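Skadero Glass Shelf - README

Contents
Notes on a shelf-setting task with small pieces of decorative glass. The recordings cover one activity: taking bottles, cups, bowls and vases and placing them on or around a tray or a small display stand on a wooden table. This file covers the glassware, the table setup, how the sessions are labeled, and known problems with the labels.

Version: 2
Last edited: 15 October 2025
Maintained by: Ákos Bodnár
Labels checked by: Máté Boros
Location: Westport room

Size
854 sessions in the main folder
112 sessions in the held-back folder
19 layout cards

A session is one layout from start to finish. Sessions that were stopped early are kept, with the word "partial" in the notes column. Please don't delete them - a few of the rarer layouts only exist as partials.

Glassware
The pieces are household glass of mixed shape. Most labels use a color word, a surface word and a shape word, in that order, for example "teal faceted cup" or "clear plain bottle". Three color words are in use: clear, amber and teal. Earlier labels also had turquoise, green-blue and yellow. Version 2 folds turquoise and green-blue into teal, and yellow into amber, but the free-text notes were left as typed.

The surface word is either plain or faceted. Faceted covers any cut or diamond pattern, whether or not it goes all the way around the piece.

Shape words are bottle, vase, bowl and cup. Bottle and vase overlap more than we would like. The rule is that a bottle has a narrow neck and a vase can take a stem of some kind, but two people labeling the same piece will not always agree. If your work depends on the difference, merge the two.

Layouts
Each layout card says which pieces go where. Cards come in two groups.

Tray cards: pieces are set out on a clear tray, mostly in rows by color. Gaps between rows are allowed. Order within a row matters only if the card has a number next to each piece.

Stand cards: pieces are placed near a stand with a flat board on top. The card gives left or right of the stand as seen from the front of the table. Views from another side will look reversed, and the labels do not correct for this.

Table
The tabletops are light wood. Reflections from the ceiling lights show on the wood in many sessions and can pass through the clear pieces, so outlines drawn by hand around clear glass are looser than the ones around teal or amber. There are 3189 outlines in total. Treat the clear ones as approximate.

Known problems
- "Cup" and "bowl" were swapped in part of the September batch. Most have been fixed.
- Small clear pieces standing behind larger ones are sometimes missing from the piece list.
- Partial sessions have an end layout that does not match their card. This is expected.
- The file names still use the old project name, Staner. The folders use Skadero.

Corrections
Send the session number and the label you think is right to Ákos Bodnár. One line is enough.

Sample views 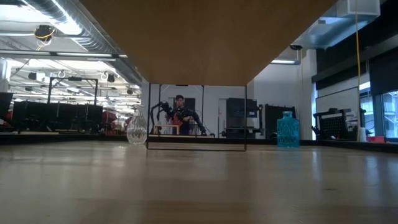
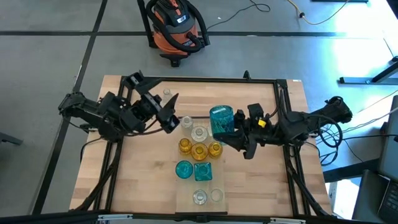
First view: clear vase and teal bottle, both faceted, on either side of the wire frame. Second view: tray with clear, amber and teal pieces.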